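4. Spray Chilling of Fat Powders: Effect of Droplet Size on Storage Behavior 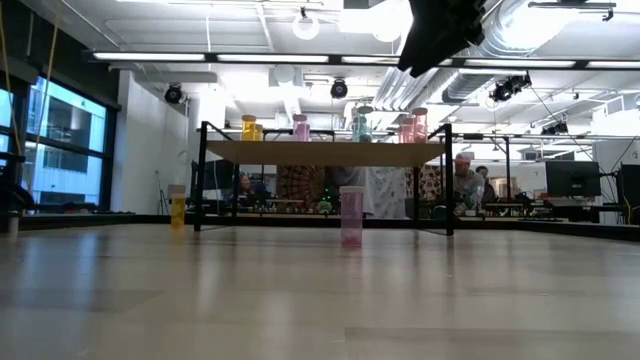 Figure 4. Translucent cups, wood-grain tabletop and raised shelf. Photo: Bernd Tiedemann.

4.1 Background to the trials

Spray chilling turns a melted fat into a free-flowing powder. The melt is pumped to a nozzle or a spinning disk, broken into droplets and allowed to fall through a tower of cold air. Heat leaves each droplet as it falls, the fat sets, and the powder is collected at the base. The method is widely used to coat flavors, acids and leavening salts so that they are released only when the surrounding dough or filling warms up.

The process is simple in outline but sensitive in practice. A droplet that is too large may reach the base of the tower with a liquid center. A very small one will set quickly, often in a less stable crystal form, and may change to a more stable form during storage. Both conditions lead to caking. The work reported in this section was intended to separate the two effects, which are often treated together in plant records.

4.2 Materials and equipment

A single lot of fully hardened vegetable fat was supplied by Homier and held in sealed drums until use. No emulsifier was added. The trials were run on the pilot tower at the Clevunstead site, which is fitted with a two-fluid nozzle and a chilled air supply entering near the base. Air flow was kept constant throughout. Melt temperature was controlled by a jacketed feed tank and a heated line, and the line was flushed with fresh melt before every run.

Droplet size was changed by adjusting the pressure of the atomizing gas. Two settings were used, referred to below as coarse and fine. The coarse setting gave a powder with a median particle size of 200 micrometers. The fine setting gave a median of 40 micrometers. Size was measured by laser diffraction on dry powder taken from the collection vessel at the end of each run. Powder remaining on the tower wall was weighed separately and was not included in the samples.

4.3 Storage and testing

Powder from each run was divided into lidded jars and stored in a controlled cabinet. Half of the jars were kept at a steady cool temperature. The remainder were moved daily between the cool cabinet and a warmer one, in order to represent the conditions a product may meet between a warehouse and a bakery. A total of 594 jars were prepared. Jars were opened once only and then discarded.

Caking was assessed by sieving. The contents of a jar were tipped gently onto a coarse mesh and shaken for a fixed time, and the mass left on the mesh was recorded as a share of the whole. Crystal form was followed by X-ray diffraction and by differential scanning calorimetry. The data were reduced with the Mimeo package, using the baseline method described by Gilchrist in the earlier report of this program.

4.4 Results

Coarse powder held at a steady temperature changed very little. Some soft lumps were found in the first jars opened, and these broke apart under light pressure. The calorimetry curves for fresh coarse powder showed a small late peak, consistent with fat that had finished setting after collection. It was absent from all later samples. The lumps are therefore attributed to liquid remaining at the center of the largest particles – a fault of tower height and air temperature, not of storage.

Fine powder behaved differently. It flowed well when fresh and showed no lumps at the first opening. Under steady storage, caking rose slowly and then leveled off. Under changing temperature it rose quickly, and the cake was hard enough that it had to be cut before it could be weighed. Diffraction patterns from the same jars showed that the less stable form was lost over the same period. The change was complete sooner in the jars that had been moved between cabinets.

Wall deposits were heavier on the coarse setting in every run. This was expected, as larger droplets travel farther from the center line before setting.

4.5 Discussion

The results support the view that caking in spray-chilled fats has 2 separate causes, and that a remedy for one may make the other worse. Reducing droplet size removes the problem of liquid centers but increases the surface area and the share of fat in the less stable form. A plant that responds to early lumps by raising the atomizing pressure may see better powder at the tower and more complaints from customers some weeks later.

Holding the fine powder at a moderate temperature directly after collection would be expected to bring the crystal change forward, while the powder is still moving and cannot bond. A short trial of this kind, using a fluid bed placed after the tower, is planned for June. The effect of emulsifier was not examined and may be considerable. The present findings should also not be applied to softer fats, in which the order of crystal forms is different and the melting range is much wider.

Clevunstead Process Reports | Contact the editorial office | Copyright 24 May 2020 | Back to top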